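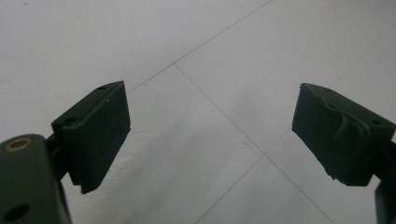 Products > Flooring > Floor Tile > Neltwood Matte

29 March 2019
By Tretel Product Information Office

Neltwood Matte Floor Tile, Pale Gray-White

Neltwood Matte is a plain floor tile for interior rooms that are in daily use. It is supplied by Tretel to schools, clinics, laboratories, workshops and public offices, and may also be ordered by private customers through a registered dealer. The tile comes in one color, a pale gray-white, and one finish, matte. It carries no printed pattern, veining or border.

The color was selected for rooms in which staff need to find small items on the floor and see spills promptly. Under cool daylight the surface takes on a slight bluish cast. Under warmer lamps it appears closer to white. Both effects are normal and should be considered when wall paint is chosen. Customers who are matching an existing floor are advised to view a sample in the room itself, at the time of day when the room is most used.

Suitable rooms

Neltwood Matte is intended for corridors, classrooms, workrooms, storage rooms, kitchens and washrooms. It may be laid in entrance areas if a mat is fitted inside the door. It is not offered for outdoor paving, swimming pool surrounds, ramps or stair treads. For those areas please refer to the Okano range, which has a raised surface and is sold under separate terms.

Rooms with heavy rolling equipment should be assessed before an order is placed. The dealer will ask for the loaded weight of the equipment, the type of wheel and the route it follows. Hard, narrow wheels are the most common cause of chipped edges, and the warranty does not extend to damage of this kind.

Ordering and packing

Tiles are sold by the full box only. Each box contains 11 tiles, packed upright with a card divider at each end. A sample pack of 2 tiles is available and is charged at the box rate in proportion. The cost of the sample pack is credited against a later order when the original receipt number is quoted.

Orders of 500 tiles or more are treated as project orders and are drawn from a single production batch wherever stock allows. Smaller orders may be filled from more than one batch. The batch code is printed on the short side of each box. Installers should open several boxes at once and mix the tiles as they are laid, so that small differences in shade are spread across the floor.

Delivery to most addresses is made within 15 working days of a confirmed order. Boxes are left at ground level, inside the first door. Carrying to upper floors can be arranged with the dealer at the time of ordering, but cannot be added once the goods have left the warehouse. Claims for breakage must be made in writing before any tile from the affected box is laid.

Preparing the floor

The base must be level, dry, firm and free of dust, paint and old adhesive. A matte, light-colored surface in even light shows a raised corner very clearly, and most complaints received about finished floors concern the base and not the tile. Moisture in a new concrete base should be tested by the installer and the result kept with the building records.

Tretel recommends Tanner floor adhesive and Tanner grout in light gray. Other products may be used if their makers approve them for the base in question. Dark grout is permitted, but a test area should be laid and cleaned first, as dark pigment can leave a haze on a pale matte finish. Grout residue should be removed with clean water and a soft sponge before it hardens. Acid cleaners are not to be used for this purpose.

Furniture and equipment should be kept out of the room until the adhesive has cured for the period stated on its packaging.

Daily care

Sweep or vacuum the floor before any wet cleaning. Grit carried on shoes will dull the surface over time if it is rubbed in with a mop. Wash with warm water and a neutral floor cleaner, change the water when it becomes cloudy, and allow the floor to dry before the room is reopened.

Do not apply wax, polish or any coating intended to produce a shine. These products build up unevenly on a matte tile and are difficult to remove. Black heel marks can normally be lifted with a damp white pad. Colored scouring pads should be avoided.

Felt or soft plastic feet should be fitted to chairs, benches and stools. They should be inspected each August, or at another fixed point in the year, and replaced when grit has become lodged in them.

Repairs

It is good practice to keep one unopened box for future repairs, stored flat and labeled with the room in which the tile was laid. A single damaged tile can be taken out and replaced without disturbing its neighbors if the grout is cut first. Tretel does not supply filler for chips and cannot advise on products sold for that use.

Returns

Unopened boxes may be returned to the dealer in salable condition. Opened boxes, sample packs and project orders are not returnable. Collection is at the customer's expense.

Comments (4)

Guest: We put this down in our school art room last summer. Paint comes up fine if you get to it the same day. The grout is another story, I would go a shade darker than the one they suggest.

Workshop manager: Dropped screws are easy to spot on it, which was why we picked it. One box arrived with two corners gone and the dealer replaced it after I sent the form in.

Guest: Does anyone know if the batch code can be requested before delivery? I have half a corridor left to do and would like it to match the first half.

Tretel Product Information Office: Please give your dealer the code from your original boxes. The dealer can check it against current stock. A match cannot be guaranteed where the earlier batch has sold out.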